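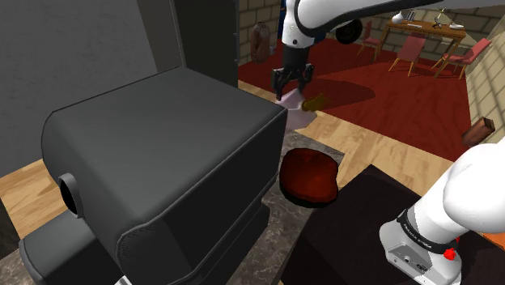
Maribeth Samonte thought we should have picked a shorter book, and she said so again after our first draft.

She had a point. Stolberg, the first novel in the Trornuritz series, runs 400 pages, and the second adds 43 more than that. Our group read both for the project on how a series handles a returning narrator.

## What we looked at

The narrator, Dultard, is a ferry pilot who loses his license in chapter one. In the first book he tells everything in order. In the second he skips the whole winter and only comes back to it after page 300, when his sister finds the letters. Latifa Filali marked each place where he corrects something he said earlier. Shiela Dizon did the same for the sister's chapters.

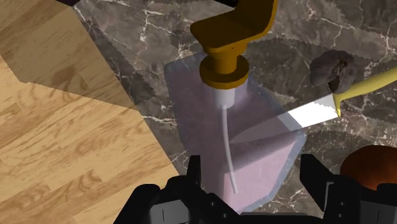 Most of the corrections are small, such as the name of a street or who paid for the boat. The one that matters is the fire. In book one he says he was asleep. In book two he was on the dock, and he mentions it in half a sentence.

## Problems

We had two editions with different page numbers, so Latifa's notes had to be redone in August. We also disagreed about the ending. Shiela reads it as a confession. I think he is still lying, and the last letter is the main reason.

Book three is not covered. The library copy was still checked out when we turned this in.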